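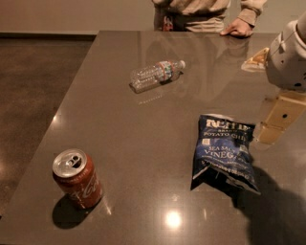 Surwood replied:
Dario says I'm wrong about this, but gloss tabletops are a mug's game. We had one for two years and I spent more time wiping it than eating off it. Put a cold can down, forget it while you answer the phone, and you've got a ring looking at you for the rest of the day.

Dario Martinelli wrote:
I do say you're wrong! Mine's the dark brown gloss one and I love it. It bounces the light round a room that hasn't got much of it, and with plain beige walls and that dark speckly floor it needed something with a bit of shine. My question was only what people use to clean it, because the spray I've got leaves smears you can see from the doorway.

Julura replied:
What's in the spray? If it's a furniture polish with wax in it, bin it. You're building up a layer every time and then pushing it about. Warm water, one drop of washing-up liquid, wring the cloth out till it's nearly dry, then go over it with a second dry cloth. Straight lines, not circles.

Peltonen replied:
Agree with most of that but I'd skip the washing-up liquid. Even a drop leaves a film on dark gloss. Plain water and a glasses cloth for me.

Julura replied:
Plain water won't shift cola though, will it? There's a Coke can on his table with the tab open. Give it one dribble down the side and you'll be there all evening with your glasses cloth.

Peltonen replied:
It will if you get to it quickly. Lay the wet cloth on it, leave it a minute, lift it off. No scrubbing.

Veno replied:
Can I ask about handprints? Drips I can live with, it's people leaning on the thing that does my head in. My brother can't talk to anyone without planting a palm on the edge of the table – every visit, same spot.

Surwood replied:
See, this is my point. Sold mine in October and got an oiled one with a proper grain. You could hold a wrestling match on it and never know.

Dario Martinelli wrote:
And then you have to oil it! My mum had one of those and it went patchy the first winter. No thanks. Veno, I've given up on handprints in the week and just do the lot on a Sunday.

Julura replied:
Coasters for the cans, and bottles can go straight in the recycling when they're finished with. Half of keeping a table nice is not leaving things on it.

Dario Martinelli wrote:
Yes, all right, point taken about the bottle. Tried the drop of soap and two cloths on one half tonight and plain water on the other. Soap side looks better to me, sorry Peltonen.

Peltonen replied:
Give it a week and look again with the lamp on.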